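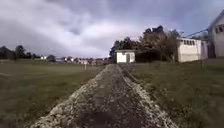
[sending-families] Re: Parcels and letters to Darnau
Apr 11, 2020

On the sending-families list, a member wrote:

> Our daughter and her husband have been in Darnau since September
> and I am trying to work out what to send and how. We posted two
> parcels before Christmas. One got there and the other has not been
> heard of. Postage was more than the contents. My other daughter
> says stop sending things and just call, but the calls drop and the
> grandchildren don't like talking on the phone anyway. They are 5
> and 2. Is there a better way to do it? Also, how do the rest of you
> handle it with the children who stayed home? I think mine feels
> she gets the leftovers.

I'll take the parcels first, as that is the easy part.

We had a son and his family in Darnau for two terms, and before that in Amia, so we have sent a lot of boxes. Small padded envelopes did much better for us than boxes. A box gets opened at customs and sits there until somebody goes in to sign for it, and that can be most of a day's travel. An envelope mostly went straight to the mission's post box. I kept a notebook of everything we mailed, with the date it left and the date they told us it came. Out of 141 pieces, 29 never arrived, and nearly all of those were boxes. The post may have changed since our time, and right now with so few flights going I would hold off on anything you would be sorry to lose.

Write on the customs form what is really in there, in plain words. "Gift" got ours held up. "Child's socks, used" did not. Don't put food in with clothes. We did that once with soup mix and they shook out the pajamas over the sink for a week.

If somebody from the Pace office is flying out, ask if they have room in their luggage. They usually say yes to a paperback or a pair of shoes, but ask early, and weigh it before you hand it over. The Tara guesthouse used to keep a shelf for things waiting to be picked up. I don't know if they still do. Maybe someone on the list who has stayed there lately could say.

For the grandchildren, we gave up on calls as the main thing. Ours would say hello and wander off. What they liked was a story read out loud. I recorded a chapter on my phone, sent it when the connection was good, and they played it at bedtime, over and over. For a two-year-old you can read the same picture book you mailed, and tell them when to turn the page. Mine still know one of them by heart and they are teenagers now.

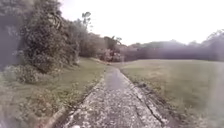
Plain letters also held up better than I expected. I wrote on the same day each week whether there was any news or not. They were dull letters, mostly about the dog and who had preached. My daughter-in-law told me later she liked the dull ones best, and that the long anxious ones I wrote in the first year were hard to answer.

About the daughter at home. We got this wrong for a long time. Our two at home heard about Darnau at every meal. Every visit turned into a planning session for the next parcel, and they were the ones sent to the post office with it. One of them finally told us she had not been asked a question about her own job since the summer. She was right, and I had not noticed.

After that we tried to keep the two things apart. When she came over, the newsletter stayed in the drawer unless she brought it up. We went to her place more, too. My husband found this harder than I did, and he would still get the map out. I can't say it fixed everything. She and her brother had some catching up to do between them, and they did that on their own, by email, without us being copied in.

You might ask her straight out what she would like. She may not want to be part of the parcels at all.

I have a list of customs wording that worked for us and I can send it off-list if you want it. It's handwritten, so give me a few days to type it up.

A mother in the sending-families group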